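Three months with a round-up giving app

I signed up for Nuvley in April, mostly so I could stop hearing about it. Stela Voicu had it on her phone and had been after me for weeks. You link a card, every purchase gets rounded up to the next dollar, and the spare change goes to a charity you pick off a list. Painless, according to the welcome screen. I get suspicious when anyone tells me money is going to leave my account painlessly.

My pick was Bonero, a small food pantry group I already send checks to. I wanted a charity where I could call up a human being and ask what showed up on their end.

After 3 months the app said I had given $62. It had a badge for that, and a bar chart, and a button to tell my friends. What it didn't have was a plain statement of how much of the $62 reached the pantry. I went digging in the help pages and found a "platform contribution," switched on by default, plus a processing fee taken out of each transfer. Both are disclosed, I'll give them that. You have to tap through four screens to get to the disclosure.

So I called Bonero and got Yến Lại, who handles their donations. She was careful about what she said, and I don't blame her, they don't want to bad-mouth a source of money. But she told me the app sends one lump deposit with no donor names on it. They can't thank anyone. They can't send a receipt either, so you're relying on whatever the app emails you in January. She also said, when I pushed, that they'd be happy with a check.
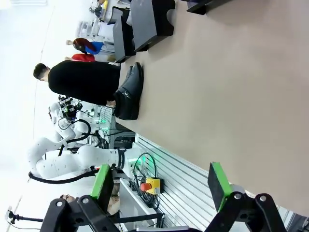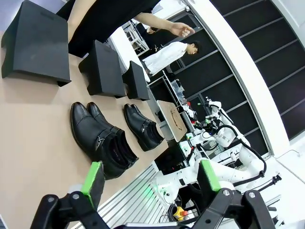
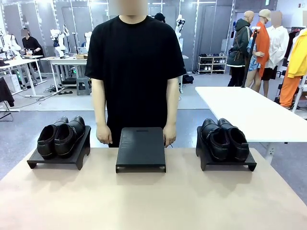 Black leather footwear and a light-colored tabletop. The black shoe stands are in the last two.

My old way of doing this was $300 in the spring and another $300 before the holidays. That's $600 a year, two stamps, and a letter with my name on it each time. I almost skipped the spring check this year. I had the checkbook out and thought, well, the app's doing it now. The app had done $62 minus fees.

Stela says I'm missing the point, and that these things are for people who would otherwise give nothing. Maybe. I'd like to see somebody show that, with numbers that don't come from the company's own blog. It seems just as likely to me that plenty of people are like I was with the checkbook out, feeling as if the job was taken care of.

There's also the data. Rounding up my purchases means the app reads every one of my purchases. The privacy policy says it shares "insights" with partners, and the only partner it names is an outfit called Kröger, with no word on what they do. I wrote to support to ask. The answer thanked me for my generosity and sent me a link to the same privacy policy.

I turned it off last night. Closing the account took longer than opening it, and I had to say why from a list where none of the reasons was mine, so I picked "Other." The spring check is in the mail, late. If support ever writes back about Kröger I'll add it at the bottom of this post.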